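Skendamell kitchen data: where we are
Progress note for Thandeka Mabuza, Sun 10 August
From Dumisani Kruger

Hi Thandeka,

You asked for the short version this time, so I'll try! We're at 468 usable demonstrations, up from a pretty thin pile back in May, and I'm a lot happier with them than I was with the first batch. Ubaldo and I threw out a bunch of the early ones (mostly mine, I was steering too fast) and re-recorded them with slower approaches. It cost us the best part of a week and I'd do it again.

The big change is that we've moved on from boxes and cans to the awkward stuff. Squeeze bottles have been the hardest so far. They roll, they squash if you close too far, and the see-through plastic gives the wrist view a lot of trouble. Thabiso now starts each run with the bottle lying at a different angle — before that, the policy had pretty much learned one pose and was useless at anything else.

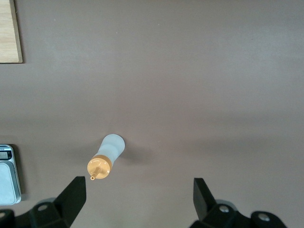 Wrist view: squeeze bottle on its side, fingers open. Kitchen scale at far left.

We also rewrote the task wording. "Put the bottle on the scale" sounds clear enough until you have 2 operators doing it, one laying it flat and one standing it up. Both are fine by me, but they need separate labels, and the old files had them mixed together. Thabiso is going back through those now and has around 20 left to fix.

A couple of things didn't go to plan. The Rikley storage drive filled up in the middle of a session and we lost 7 runs, so I've set up a nightly copy to the Prusell server. And the first training run on the new set was kind of a letdown. It reached for the bottle nicely, then closed too early more often than I'd like. Ubaldo thinks we need more examples of backing off and trying again, and I agree, so that's what we'll be recording next.

Money is fine, we're a little under on operator hours. What I could use from you is a yes or no on the second arm. If it's a yes, Dumisani Van Wyk needs the order form before he can book the bench space.

Talk soon,
Dumisani K.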